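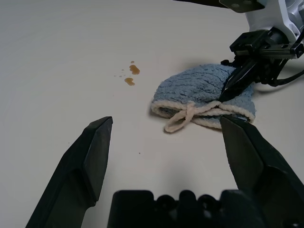

Charito Ocampo maintains to this day that a spill should be left alone for the time it takes to breathe in and out once, and that most of the damage done to tabletops in this world is done by people who skipped the breath. She said as much to Kalevi Hirvonen on his first morning in the training kitchen, when he had gone at a puddle of coffee with the flat of his hand and a great deal of good will, and he has repeated it to every group of students since (sometimes twice in the same hour, which they forgive him).

Chapter 4
Spills, Drips, and the Cloths We Meet Them With

You have by now spent three chapters with floors, windows, and the insides of cupboards, and you may be wondering why a few drops on a table should get a chapter to themselves. I wondered the same thing when I was starting out! A table seems such an easy thing to clean. You wipe it, you go on to the next one, and the day moves along. But of all the surfaces in a home or a small dining room, the table is the one people sit closest to, lean their elbows on, and look at for a whole meal, so every streak you leave behind will get a long, slow inspection from somebody waiting for soup.

A pale tabletop is the hardest of the lot and also the best teacher. On a dark wood table a brown drip can hide for days. On a matte off-white one it shows up at once, and so does the smear you make if you drag it instead of lifting it. That word, lifting, will come back again and again in the pages ahead, and I would be very pleased if you underlined it.

We will begin with the cloth. Terry, the looped fabric you know from bath towels and washing mitts, is a fine thing for drips because each little loop gives the liquid somewhere to go. Press it straight down, let it drink, and pick it straight up again. A flat-woven cotton cloth will do the job too, but it fills up sooner and is more likely to push the edge of the puddle outward. Kalevi likes a mitt for this work and I like a folded square, and we have argued about it over more lunches than I care to remember. His case is that a mitt stays on your hand and leaves your fingers free to feel where the table is still damp. Mine is that a square folded in half and in half again gives you 4 clean faces on each side as you turn and refold it, and you needn't run to the sink in between. You will try both in the practice session at the end of the chapter and make up your own mind.

A word on trims and cords, while we are talking about mitts. Fleecy edges and drawstrings are pleasant to look at and a nuisance at a spill. A loose cord will trail through the very thing you are trying to pick up and draw a line across the clean part of the table. Tuck it inside the cuff before you start, or hold it against your wrist with your thumb.

Next comes the liquid itself. Coffee, tea, cola, gravy, and soy sauce can all look much alike when there are only a few drops of them, and they don't behave alike in the least. Tea lifts easily and may leave a faint ring. Anything sugary will feel clean until it dries, and then it grabs at your sleeve. Gravy brings grease along with it and wants a little dish soap in warm water. If you don't know what you have, blot first with a dry cloth, then go over the spot with a damp one, and dry it last of all.

By the end of the chapter you should be able to choose a cloth for the spill in front of you, blot without spreading, tell a sticky residue from a greasy one by touch, and rinse and hang your cloths so that they are fit to use again in the afternoon.

Words to know: blot, loop pile, residue, ring stain, rinse water, nap.

Before you read on, set out one dry cloth, one damp cloth, and a saucer of cold tea. Let a few drops fall on a wipeable table at home and leave them for 14 minutes while you read Section 4.1, "What a Drop Does When You Leave It." Then come back, take Charito's breath, and begin.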